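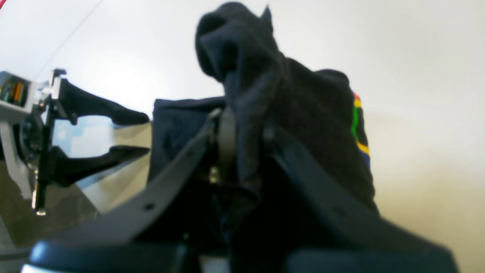

When do tickets go on sale for the Fladstead Folk Weekend? They go on sale February 26th at 10 a.m., online and at the Mosmont Theater box office.

The festival is back in August with 21 bands on two stages, and what a lineup it is! Sotelo closes the first night with a full brass section — their first show in town since they filled the old fairgrounds with 3,000 people. Trimosent plays the second night, right after the fiddle contest.

Weekend passes are $20, and kids under six get in free. Only 2,000 passes will be sold this year, so the lawn should have plenty of room for dancing. Parking is free at the high school, with a shuttle running until midnight.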